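How to Set Bench Rules for a Two-Arm Dish Handling Cell

Last updated Jan 13, 2021

This page covers the working rules we use for tabletop cells where two robot arms move dishes between a counter and a rack. It is written for people who set up the bench, run the arms and sign off the log at the end of a session. It does not replace the risk assessment for your site. If the two disagree, follow the risk assessment and send us a note so the page can be fixed.

The rules started as a one-page sheet at our Amness shop in October and grew from there. The Skostatbridge site uses the same set with a different log form.

Before you start

You need the cell layout sheet, the bench log, a roll of cable ties, a soft cloth and a lidded bin for broken pieces. Safety glasses stay on whenever the arms have power and there is glass or ceramic on the bench.

Step 1. Check the mounts and the stops

With power off, put a hand on each base mount and try to rock it. Any movement means the bolts get tightened before anything else happens. Then power up and test each emergency stop on its own. One stop must halt both arms. If it halts only one, the cell is out of service until the wiring is corrected.

Step 2. Check the cables

Move each arm by hand, or in slow jog, through the full range it will use. The cable should follow the arm without pulling tight at the wrist and without hanging low enough to catch a plate. Add a tie where it swings too far. Leave some slack at every joint. A cable tied flat across a joint will wear through, and the damage is hard to spot from outside.

Step 3. Set the dishes

Wipe the counter first. Crumbs and grit under a plate change how it sits, and they scratch the surface.

Set each dish flat unless the task calls for it to start in the rack. Keep dishes from overlapping. Mixed sizes and patterns are fine and we encourage them, but anything chipped goes in the bin. A chip gives the finger a bad edge to close on and leaves sharp bits behind.

Write the starting layout in the log before the first run. "Same as before" is not an entry.

Step 4. Set speed and grip limits

Run the first pass of any new layout at 40 percent of the speed you plan to use. Watch the whole pass. If both arms will work in the middle of the bench, decide which one has priority there and write it down. The other arm waits outside the shared area until the first has cleared it.

Set the grip force on the thinnest dish in the set and leave it there for the session. Do not raise it to save a run that keeps slipping. Stop, look at where the fingers meet the rim, and fix the approach. 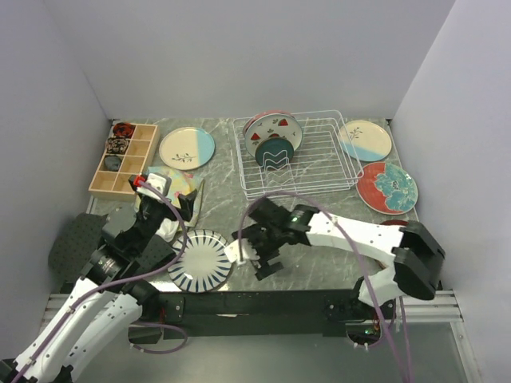
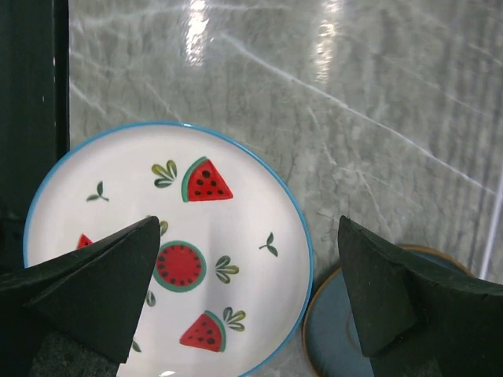

Plates on the marble-patterned counter, with gripper fingers close by.

Can I reach in to straighten a plate while the arms are paused?

Keep your hands out. A software pause leaves the motors powered, and the arm can move again as soon as the program resumes. Press the emergency stop, wait until both arms are still, move the plate, step back, and only then reset. Note the stop in the log.

Step 5. Run and watch

One person runs the cell and does nothing else. No phone, no second bench. A new operator needs a full session beside an experienced one before running alone.

Stop the run for any of these:

A dish touches a part of the arm other than the fingers.
A dish comes down on top of another dish.
A cable snags, even if it frees itself.
You hear a crack and can't tell where it came from.

Step 6. Clear breakage

Stop both arms and cut power. Pick up large pieces with gloves and put them in the lidded bin. Wipe toward you with a damp cloth, then check the finger pads and the gaps in the rack for slivers. Glaze chips are small and stick to rubber — look at the pads under a bright light.

Step 7. Close the log

Every run gets a line, good or bad. Between the two sites we logged 3,716 runs under these rules, 1,195 of them at Skostatbridge. Failed runs stay in the log with a short reason in plain words, such as "slipped at rim" or "missed slot."

Park both arms in the rest position from the layout sheet, cut power, and put the dishes away. The Vidal form has a box for the parked position. If you use the Pullura form, write it in the notes line.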